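Navine Farm Rentals
Drill Rental FAQ

Can my tractor pull the Riter no-till drill?

If it makes 62 horsepower at the PTO and has two working remotes, yes. The number on the hood is a model number and tells you very little about power, though we enjoy the phone calls. If your ground is steep, bring something heavier. The drill weighs a good deal more with a full box, and it remembers this on hills.

How do I reserve it?

Call the counter or come by. Ka-ming Lam keeps the calendar and is the only one allowed to write on it. For fall seeding, get your name down before September. Everybody in the county looks at the same forecast and reaches the same conclusion within an hour.

What does it cost?

You pay by the acre, read off the acre meter, with a daily minimum. There is also a $1,500 deposit, which you get back when the drill does. Current rates are on the sheet at the counter. We don't post them online, as the last time we did they were wrong for two years.
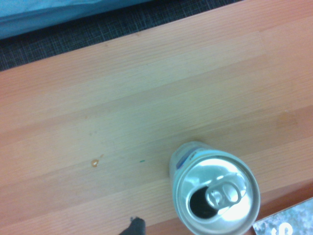
Wood-grain tabletop, with dark flooring past the edge.

The acre meter says I seeded more than I own. Now what?

Did you overlap? You overlapped. The meter counts whenever the openers are down, including headlands, the second pass over the spot you weren't sure of, and the trip up the lane with the drill lowered. If the reading still looks wrong, call before you bring it back and we'll check it against your field map.

How fast can I go?

Five miles an hour. Customers have asked about eight. At eight the openers bounce and the seed lands wherever it likes, and in a few weeks your neighbors can see exactly what you did from the road.

How deep should I set it?

Depends on what you're planting. Small seeds like clover and alfalfa go in shallow, grains go deeper. Set it, drive a short way, get down and dig behind several rows on both sides. Then do it again when you change fields. The chart inside the lid is a starting point and was printed by people who have never met your bottom ground.

Do you calibrate it for me?

We go through the steps with you at pickup. Fung-ping Tai will hand you the crank, a bag and a scale, and stand there until you get the same weight twice. Allow an hour. Seed lots vary in size and coating, so last year's setting on a scrap of cardboard is a keepsake.

What if one row stops dropping seed?

Shut down, lower the drill or put the cylinder locks in, and look for a plugged tube. Mud is the usual cause, generally from backing up with the openers in the ground. Spiders come second. There are 16 rows, so check the others while you're down there.

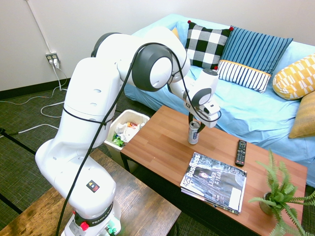
White robotic arm at a coffee table, gripper closed on a silver can.

Can I tow it home on the highway?

Yes, with the transport locks in, the safety chains crossed and the boxes empty. The slow-moving vehicle sign stays on. Please be home by dark. The drill is wider than the old one and so far two mailboxes have failed to notice.

Does it need to come back clean?

Empty, yes. Vacuum both boxes, including the small seed box everyone forgets. The next customer may be planting orchardgrass and would prefer not to grow your rye. Mud on the frame we can live with. Fertilizer we can't, so don't put any in.

It rained and I never unhooked it from the shed. Do I still pay?

If you call by 7 a.m., we'll move your day when there's another one open. If you call at noon to say it's raining, we already know.

Can my brother-in-law use it while I have it?

Only if he comes in and signs. Ask for Hatsue Higuchi, and have him bring his own deposit.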